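The Slow Work of Reading a Hillside

August 10, 2018

Daniyal Talpur keeps 212 soil cores in a cold room at the Ansari field station. Each is 45 inches long and split lengthwise. The oldest came from the upper slope at Brotness, where the clay layer sits closer to the surface than the county map shows.

Talpur studies how water moves sideways above that layer. Standard models assume it drains straight down. On slopes steeper than 5 percent the assumption fails, and nitrate leaves the field by a route the models do not track.
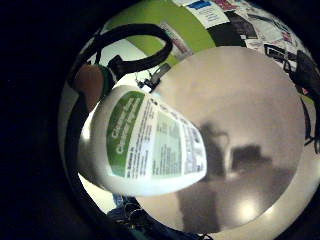
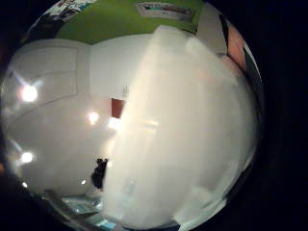 Why not rely on the existing soil map?

The map was drawn at a scale meant for planning roads and farms, and a single unit on it can cover several kinds of subsoil.

Ultan Nic Giolla, who runs the lab at Dimmont, handles particle size and bulk density. His group dries each sample, sieves it to 2 millimeters and measures settling rates in a column. Clay content at Brotness rises sharply below the plow layer, then levels off.

The next step is a set of buried moisture sensors, due to go in along the lower slope in January. They will log through the wet season. Talpur expects the first usable readings after the backfilled soil has settled, and the Zasach site will be sampled on the same schedule.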